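Laxdal 5-Bay Desktop Storage Enclosure | Cusach Office Supply

The Laxdal is a desktop storage enclosure for small offices that keep their own files. It has 5 bays for 3.5-inch drives and connects to a single computer or to the office network. Drives are sold separately.

Setup
Place the unit on a flat shelf with 12 inches of clear space behind it for airflow. Plug in the power cord first, then the network cable. Startup takes 70 seconds. The front light stays green when the unit is ready.

Backup
Nightly backup is set to 9 p.m. at the factory - change this in the Schedule menu. Copies can go to a second Laxdal or to a Wimton cloud account.

Drives and caddies
Each drive sits in its own caddy. Check that the screws are snug before sliding a caddy into a bay. Spare caddies are sold one at a time.

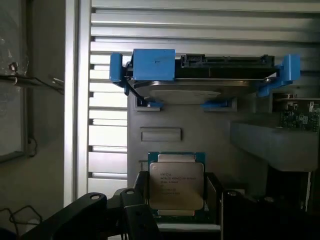
Ordering
Orders ship from our Soltthorpe warehouse. For office quotes, contact Heiðrún Kárason in sales. The October price list applies to all models.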